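Hidport Community Hall Association
Minutes of the general meeting, 25 June 2026

Meeting opened at 7:05 pm in the supper room. Apologies were received and are listed in the attendance book. A quorum was present.

1. Previous minutes

Accepted as circulated, with one correction. The hire rate for the side room should read per session, as on the booking form. Moved, seconded and carried.

2. Kitchen

The meeting discussed the state of the kitchen at length. Members agreed that the cupboards can wait, but that the urn and the second fridge cannot. The fridge seal was replaced last winter and has gone again. Two quotes were tabled. The Briser quote includes delivery and removal of the old unit, and the other does not. It was agreed to accept Briser.

Pale grey with a wood grain was the colour most members liked for the cupboard doors, with black behind the knobs. No money is set aside for this yet. 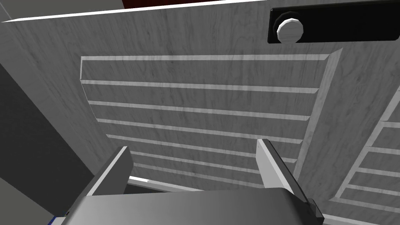
The urn will be bought separately from general funds. The secretary is to check whether the existing power point is suitable before an order is placed. Hirers have again left food in the freezer, and a notice will go on the door asking that it be cleared at the end of each booking.

3. Finance

The balance of the working account is $2707. The insurance premium falls due in August and the meeting agreed to leave enough in the account to cover it. The deposit for regular hirers stays at $40. A proposal to raise the casual rate to $30 an hour was put and discussed. Some members felt it would push out the smaller groups — the craft group in particular — and the motion was held over to the next meeting so that a comparison with other halls can be prepared.

The Disora grant application was lodged on time. We have had an acknowledgement but no decision. If it comes through, the money can only be spent on the roof and gutters.

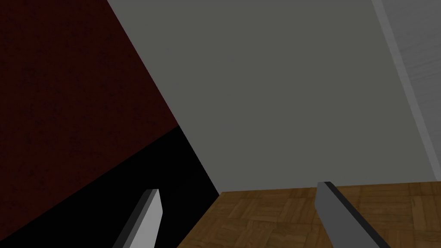

BOOKINGS AND USE OF THE HALL

4. Bookings

Regular bookings are steady. The Sakai dance group has asked to move to the later evening slot from August, and this was approved on the condition that music is off by 9:30 pm. The table tennis group has asked for a second storage cage. There is no room for one under the stage until the old chairs are dealt with, see item 6.

There was a double booking in May. Both groups were offered a refund and one accepted. It was agreed that the paper diary will be the only record from now on, and that phone bookings are not confirmed until written in it.

5. Grounds

The side path is lifting near the tap. Council has been told and has marked the spot with paint. Mowing is up to date. The gate latch still sticks in wet weather and will be looked at during the working bee.

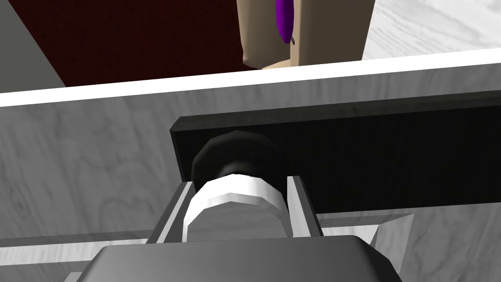

Members are asked to bring their own gloves and rakes to the working bee. Morning tea will be supplied. The green waste trailer has been booked, and anyone with a spare tarp is asked to leave it at the hall beforehand.

6. General business

Old chairs: to be offered to members first, then to the school, then taken to the tip.

Keys: 2 keys remain unaccounted for. A letter will go to past hirers. If they are not returned, the front lock will be changed and the cost reported back.

Lighting: the car park light is coming on too late. The timer is to be reset.

Meeting closed at 8:40 pm. The next meeting will be held in August, in the supper room, with the date to be put on the noticeboard.

Last updated: after acceptance of corrections to item 3

Contact the secretary | © Hidport Community Hall Association | Back to top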